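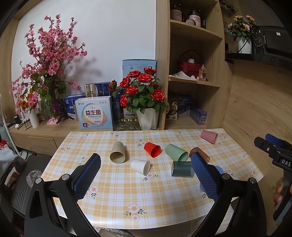

Search this course Go

Session 4: Cups, by Hand Gripper

Welcome back! Today you get to pick things up. Each pair takes a gripper and works on the plastic cups at the table. We want every cup upright by the end of a take.

1. Look before you move. Choose your first cup and say its color out loud to your partner.
2. Come in slowly, with one pad on each side of the cup. A cup lying on its side needs a wrist turn — practice that a few times, it's fun!
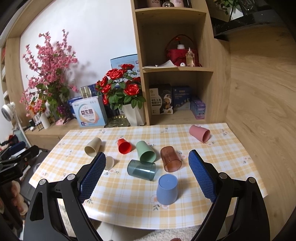 3. Save the take, then swap roles. Katia Ferraro has the sign-up sheet for November.

Last updated: February 11, 2023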